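Towel folding: gallery page
Linen notes from the Trargate holiday flats

Contents of this page
Before folding
The long fold
Stacking and shelving
Marking and rotation
Stock and replacement

This page supports the linen sheet kept in each flat at Trargate. It deals with white terry towels only. Tea towels and bath mats have their own page. The method was set out by Pushpa Kandpal and revised by Wyn Penry after the shelves in the linen cupboard were changed for narrower ones.

Before folding

Towels must be fully dry. A towel that feels dry on the face can still hold moisture in the hem, where the cloth is doubled and stitched. Check the hems by hand, at both ends. Damp hems go back on the rail.

Shake each towel once, lengthways, before it goes on the table. Shaking lifts the loops and pulls the side edges straight. Do not iron terry. Pressing flattens the pile and the towel dries less well afterwards.

Use a table at hip height with nothing on the surface that can snag a loop. Watch rings and bracelets for the same fault. A pulled loop should be cut level with the pile using small scissors. Never tug it, as the pull will run along the row.

The long fold

The finished shape is a long, low rectangle. Lay the towel flat with the care label underneath. Bring one long side to the centre line, then the other, and close the two halves together like a book. Smooth from the middle outwards with a flat hand.

Terry does not hold a sharp crease. Ends where the cloth turns back on itself will stay rounded and stand a little higher than the rest. Pressing hard on the top layer only leaves a mark in the pile.

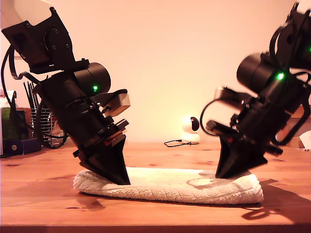 White terry towel, folded long and lying flat on a wooden tabletop. The left end is rounded and puffy, the right end squarer. A faint oval mark shows in the pile towards the right.

Stacking and shelving

Stack towels with the rounded ends facing out. This gives a clean front to the shelf and lets a single towel be drawn out without disturbing the one above. The squarer ends go to the back.

Maximum stack height is 6 bath towels. Hand towels may go higher if the shelf allows, but should not touch the shelf above – air has to pass over the top of the stack. Keep a hand's width clear at the back of the cupboard, where the pipe runs.

Bath sheets do not fit the new shelves in the long fold. Fold them once more across the middle and keep them on the bottom shelf.

Marking and rotation

Each flat holds 4 sets. The set number is sewn inside the hem in grey thread. Clean towels go to the bottom of the stack and the next set is taken from the top. In July, when changeovers are close together, sets may be moved between flats if the move is written on the linen sheet.

Stock and replacement

Replacement towels are ordered from Lustton in white only. Wash new towels twice before first use, without softener. Towels with thin patches, frayed hems or grey staining are withdrawn and cut down for cleaning cloths.

Page revised 17 January 2022. Corrections to Wyn Penry.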